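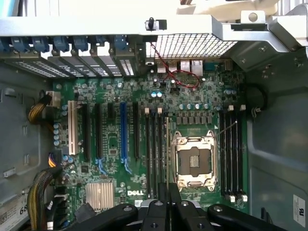 I've been thinking about the word "unsupported." As in, "your computer is unsupported." It sounds like something a guidance counselor would write about me in seventh grade.

---

What it means is that the company that sold you the thing has stopped thinking about the thing. Yours still turns on. It still opens the spreadsheet with the Christmas card addresses in it. As far as anybody at headquarters is concerned, it passed away peacefully in April.

---

My desktop got the notice this spring. A blue box, very polite, with a button that said "Learn more" and a button that said "Remind me later." I have been reminded later every morning since, at the exact moment I sit down with toast.

---

So I clicked Learn more. What I learned is that I could buy a new computer. There was a picture of a woman on a couch with one, laughing at what I assume was her bank balance.

---

The cheapest one that wasn't a toy came to $500. For that I would get a machine that does what mine does, with a sticker on it telling me so.

---

Gemma Guerra at work told me to just put more memory in the old one and a different operating system on it. Gemma says "just" the way surgeons say "a little pressure."

---

The memory cost $30. It came in an envelope big enough for a winter coat. I want to be fair to the online store, so I'll say the envelope was in excellent condition.

---

Somebody always pops up at this point to say people used to fix everything. My grandfather fixed everything. He had a toaster you had to hold down with a can of peaches. We weren't allowed to touch the lamp in the den. I loved the man, but let's remember the whole record.

---

Still, he could at least get into the toaster. It had screws on the bottom, the kind every screwdriver fits. The electric toothbrush in my bathroom has no screws at all. I think it was poured.

---

My vacuum, a Sulden, has screws with a little star shape and a post in the middle of the star. The post is there to stop you from using the star screwdriver you already bought. Somebody held a meeting about that post.

---

I called Sulden about a replacement belt and was told the belt is "part of the floor head assembly." The floor head assembly costs a bit less than a vacuum. The man on the phone offered me a loyalty discount on a vacuum.

---

I asked him whether he fixed his own. He got very quiet and then said, "There's a guy on a forum." We both understood that this portion of the call was not being monitored for quality.

---

There is always a guy on a forum. Whatever you own, some retired man has taken it apart on his dining room table, written it all up in lowercase, and answered every question for years with the patience of a saint. If he ever takes up golf, this country's appliances will stop within the week.

---

The worst kind of unsupported is when the thing isn't even old. I have a Hotuvard thermostat that worked fine until the company that made the app got bought by a company that doesn't like apps. It's two years old. It still knows the temperature. It just has no one to tell.

---

The email about it was titled "Exciting changes to your Hotuvard experience." I've had a lot of exciting changes from companies over the years and I'd like, once, to be sent a boring one.

---

Subject line idea, free to any business reading this: "Nothing has happened and your stuff still works." I'd open it. I'd frame it.

---

Then there's Braltel, who send me a new router every time I call to complain about the old router. I never asked for one. I asked why the internet goes out when it rains. They keep mailing boxes and I keep signing for them like a man receiving telegrams from the front.

---

You're supposed to return the old router or they charge you for it. So on one side of town is a company that would prefer I throw out a perfectly good computer, and on the other a company that will hunt me down over a piece of plastic they plan to throw out themselves.

---

Quick word in favor of my neighbor Sutrisno Krishnan, who owns a Çetinkaya sewing machine that weighs as much as a calf. He oils it. That's the whole maintenance plan. The manual has a drawing with arrows showing where the oil goes, and he puts the oil where the arrows are.

---

I asked what he does about updates. He looked at me for a while and then hemmed my pants.

---

To the people already typing: yes, I know a computer on the internet is different from a sewing machine. Nobody in another country is trying to get into Sutrisno's bobbin. Security fixes matter, and somebody has to be paid to write them. I'm a crank but I read the paper.

---

I'd even pay for them! Quote me a price to keep the old one patched, like a gym membership I'd in fact use. What bugs me is the shrug. "Your device does not meet the requirements." Whose requirements? I was here. I didn't require anything.

---

And the recycling advice at the bottom of the page, with the little leaf. The leaf is doing an awful lot of work. You tell me to get rid of a machine that runs, and then you hand me a leaf.

---

My county takes electronics at the transfer station, during hours that appear to be set by the tides. I went once with a dead printer. The line was all people my age holding printers in their arms. We didn't speak. It was like the waiting room at the vet.

---

A few of you have asked if the memory went in okay. It goes in with a click you'll be certain is the sound of breaking it. Wait for the click. Don't ask Gemma about the click, she'll say "just push."

---

The new operating system is free and has a cheerful name and a wallpaper of a lake. It took me two tries to install. On the first one I picked a language I do not speak and was too embarrassed to go back, so I went forward for a while.

---

Things I miss from the old setup: the solitaire. That's the list. The solitaire on the new one deals the cards with a tiny animation I find smug.

---

Printer still won't talk to it. The printer never talked to the old one either, so I'm treating this as continuity.

---

Anyway, if you've got a gray box under a desk that someone has told you is finished, check with a guy on a forum before you drive it to the transfer station. And if you have a spare Sulden belt, my messages are open. I'm sweeping like it's the frontier over here.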